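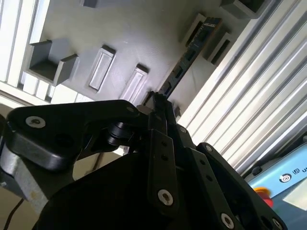
By Analyn Castillo, with technical check by Omprakash Tomar

Manuals > Festival bars > Flokby draught cooler > 4. Setting up at the bar

Last updated: Fri 23 July

4. Setting up the cooler at the bar

This section is for the bar teams at the Anivholm beer festival and at other outdoor events where the Flokby cooler is used. Please read it before the kegs are delivered. The connection to the gas bottle is described in section 5, and it must be done only by a person who has received the gas training.

4.1 Placing the cooler

1. Choose a flat and firm place under the bar or directly behind it. On grass, put a board under the cooler first.

2. Leave 70 cm free in front of the air outlet. Do not store cups, boxes or jackets there, also not for a short time.

3. Turn the cooler so that the drain tap looks to the side where the bar staff do not walk.

4. Check with a spirit level that the cooler stands straight. If it leans, the water will collect in one corner and the beer line on the other side will stay warm.

Caution: Two people must lift the cooler when it is filled with water. It is better to fill it after it is in place.

4.2 Filling the water bath

1. Close the drain tap by hand. Do not use a tool.

2. Remove the lid and fill clean, cold drinking water to the lower mark on the inside wall.

3. Put back the lid and connect the cooler to its own socket. It takes 900 watts while it is cooling down, so it must not share an extension lead with the glass washer.

4. Set the thermostat to position 2 and switch on. The pump starts first and the compressor follows after a short delay. This delay is normal.

5. Wait until a layer of ice has formed on the coil before you serve. In hot weather in July this can take the whole morning, therefore switch on before you build the rest of the bar.

Note: Never add salt to the water. It damages the coil and the guarantee is lost.

4.3 Connecting the beer lines

1. Wash your hands and rinse each line with clean water until no smell of cleaning liquid remains.

2. Connect the line from the keg coupler to the inlet with the same colour ring. Push until you hear a click, then pull gently to test.

3. Connect the outlet to the tap in the same way. If the seal is dry or cracked, replace it with seal 338 from the small bag in the lid.

4. Write the name of the beer on the label at both ends of the line. When a Nigam wheat beer and a pale ale stand next to each other, the kegs look the same from above.

5. Let the kegs rest after transport. A keg which was rolled over a field will give only foam.

Caution: If beer comes out at a coupler, close the gas first and only then remove the coupler.

4.4 First pour

1. Open the tap fully. A half open tap makes foam.

2. Let the first beer run into a jug until it is clear, and pour this beer away.

3. Taste a small amount from each line. If it tastes of plastic or soap, rinse the line again and repeat from 4.3, step 2.

4. Enter the keg number and the time of opening in Workora, under "Bar stock". If there is no network in the tent, use the paper sheet and enter it in the evening.

For too much foam, warm beer or a pump which does not start, see section 7.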